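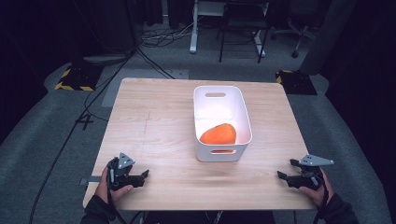

*The white bin on the table, with one orange thing in it.*

5/11/26

I've been meaning to write about the table and the bin for a while. They're the two things I use most in the apartment and neither one gets much attention.

The bin first. It's white plastic, with rounded corners and an oval handle slot in each short end. I bought it last July at the Astau on Castaño Street, the one next to the tire place. They had a stack of them by the registers with a handwritten sign. I got one, took it home, and went back the next weekend for three more. So I have four of them now.

One is under the bathroom sink with the cleaning stuff. One is on the closet shelf with light bulbs, batteries, tape and the extension cords. One is in the car. The last one is for vegetables, and it moves around more than the others.

I started keeping vegetables in a bin when I gave up on the drawer. My kitchen has one deep drawer at the bottom next to the stove, and for a few years all the potatoes and onions and sweet potatoes went in there. It was warm from the oven and dark, and I'd forget about it. Things sprouted. Once I found an onion that had gone soft clear through and leaked into the corner, and it took two rounds of baking soda before the drawer stopped smelling. After that I moved the pots into the drawer and the vegetables out of it.

The bin works better for a few plain reasons. I can see into it from above. It's bright white inside, so dirt and bits of skin show up and I wipe them out before they build up. It has the handle slots, so I can carry it to the table with one hand if it isn't full. And it goes under the tap in the tub when it needs a real wash, which you can't do with a drawer.

What I don't like: the walls are smooth and a little slick, so round things roll around when you carry it. If you have one potato in there and you tip the bin, it goes straight to the other end and bangs. I tried a dish towel on the bottom for a while. The towel held on to the dirt and then I was washing the towel all the time, so I quit doing that.

I keep the onions out of it now. They're in a mesh bag on a hook by the back door. I'd read that they make potatoes sprout faster if they sit together, and I don't know how much of a difference it makes in a small apartment, but the hook was already there.

**The table**

The table came from Olley, the used office furniture warehouse out past the rail yard. They get a lot of stuff from companies that are closing or moving, and most of it is big gray desks and chairs with one bad wheel. Toward the back there's a section of odd pieces, and that's where this was. The tag said 70 dollars. I measured it twice with the tape on my key ring and went out to the car to measure the back seat, and then I paid for it. I had to take the legs off in the parking lot.

It's light wood with a pale top, close to square, with the corners slightly rounded. I was looking for a square one. My old table was long and narrow and I only ever used one end of it. The other end was where mail went. With this one I can get around all the sides, and there isn't an obvious far end for things to pile up on. Mail still gets put down on it, but it gets picked up again.

I also looked at new ones before I bought this. The Sokmont store downtown had one I liked a lot, close to the same size, and it was 1,699 dollars. I sat at it for a while. It was a nice table. I couldn't come up with anything I would do at it that I couldn't do at the one from Olley.

The top has a few light scuffs near one edge. There's also a faint line running across the wood that looks like pencil. I've gone over it with a damp cloth and it's still there. I could probably get it out with an eraser but I've left it alone. I worry more about rubbing a shiny spot into the finish than I do about a line.

What I like best about it is the grain. On most of the top it's fine and close together and you don't notice it unless the light is coming in low. Then there's one part where it opens up into long ovals and arches, one inside the other, darker and lighter. I didn't see it at Olley because there was a printer sitting on it. I found it when I got home and wiped the top down.

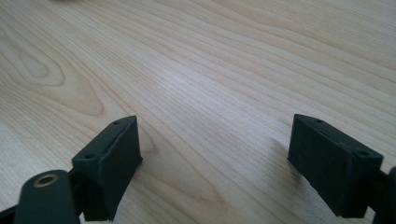
*The swirl in the grain. It straightens out toward the other side.*

I've gotten in the habit of leaving that part clear. I don't have a rule about it, I just put the bin or a plate somewhere else when there's space. Plants are the one thing I won't put there. I had a pot on the old table that left a ring, and the saucer under it was supposed to prevent that.

For cleaning, I use a cloth that's barely damp and then a dry one, going with the grain where it's straight. Where it swirls I just go in one direction and don't think about it. I tried a spray polish when I first got the table and it left a film that showed every forearm print. It took a few weeks of regular wiping before that was gone. No spray since then.

The carpet under the table is gray and it came with the apartment. I wouldn't have picked carpet for a room where I peel things, but it hides crumbs well enough between vacuuming, and chairs don't scrape. The one problem is that the table legs sink in a little and leave dents. When I moved the table over toward the window in the winter, I had four dents in the middle of the room for weeks. An ice cube on each one and a fork to lift the pile got most of it back.

**Going through the bin**

About the orange one. Most weeks I empty the bin out completely before I shop, and see what's left. I bring it over to the table, take everything out, and sort it into what I should cook right away and what can wait. Then I wipe the bottom of the bin, put back what's staying, and make the list from that.

It sounds like more than it is. It takes seven minutes. I timed it once because I had been putting it off for two weeks on the grounds that I didn't have time.

Before I did this I bought the same things over and over. I'd be at the store and not know if I had potatoes, so I'd buy potatoes. I had three bags going at one point, all open. Now I know what's in there because I've had it all in my hands that week.

A few notes if you want to set up something like it:

- Get a bin you can carry with one hand when it's half full. Mine is fine. The next size up at Astau was too wide to hold against my hip and I'd have stopped using it.
- Don't put a lid on it. I got one for the closet bin and that's okay for light bulbs, but vegetables need the air.
- Brush the dirt off before things go in. Don't wash them first. The damp ones go bad sooner and then they take the one next to them along.
- Big things on the bottom, small things on top. I did it the other way at first and kept finding little potatoes I'd lost track of.
- Take the bin to the table. I used to crouch down and sort on the kitchen floor, and I'd give up halfway through.

When there's only a thing or two left, I usually roast whatever it is. I cut it into chunks, oil, salt, hot oven, and I eat it with eggs or on rice. If it's sweet potato I'll put some chili powder on it. I've tried making soup out of the leftovers and it always ends up as more soup than I want.

I'm thinking about moving the bin from the car into the kitchen and using it for citrus and apples, which are in a bowl on top of the fridge now where I can't see them. The car bin only has a blanket and an ice scraper in it and I could put those in a bag until fall. I'd need to find a spot for a second bin, though. There's room on the lower shelf by the back door if I move the boots.

I also want felt pads for the table legs, the kind with a nail, since the stick-on ones came off in the carpet. The hardware store was out of them on Saturday. They said to try again after the truck comes in.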